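Notebook, 5/13/25

Wrist view, masking problem. Muireann's new self-mask is in and I love it! The housing along the top and both fingers now drop out of the depth cloud before the grasp planner sees anything, and the white fabric between the jaws stays in. Kjell reran the 14 Haugland logs: 6 bad plans with the old mask, 2 with the new one.

Still to fix: the left finger is so close it's a blur, so its edge bleeds into the cloth. Going to try growing the mask by 7 pixels on that side only. The thin silver rod at the right glints and comes back as speckle. Ask Alvar if his filter from December copes with that. 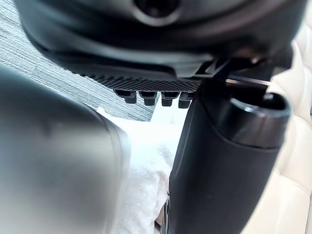
Urnel Perception Team, Warkthorpe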